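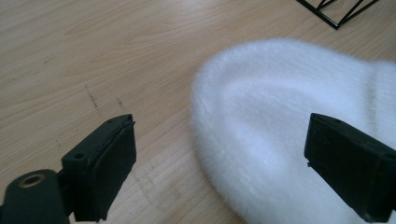 Fastulon Hand Kit, gallery
July 21, 2020 – notes by Ariel Bautista

Fastulon is a pair of hand-held grippers for recording manipulation tasks, sold by Loliscombe at $1,099 per pair. The kit ships with 2 grippers, cables and a printed setup sheet. These pages cover soft goods: knit hats and cloth on a wire stand. Fuzzy knits are a fair test of a parallel grip, as the pads have to close on loose fiber before they reach anything firm.

## Two-handed work

Cloth tasks use both units, one per hand. Each gripper runs on its own cable, and the cables should be routed clear of the operator's elbows before a session. With fabric draped over a stand, one hand pinches and lifts while the other comes in at a lower edge. A light hold is enough for thin cloth – squeezing harder only shifts the stand. 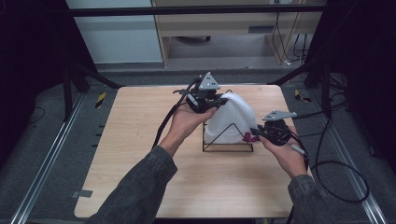

Operators new to the kit should allow 18 practice runs before recording. Most early errors are in timing between the hands, with the second gripper closing late.

## Fingers and pads

The fingers carry textured pads on their facing sides and have small holes along the top. A brass-colored ring sits in the joint behind the finger. Check the pads for chips and lifted edges before each session.

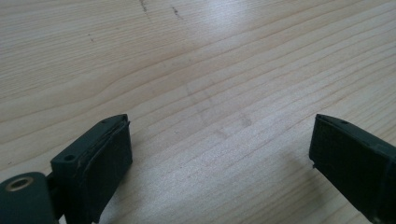 ## Ordering

Replacement fingers are listed under Lagman, and carry cases under Wallon. Orders placed in June have shipped.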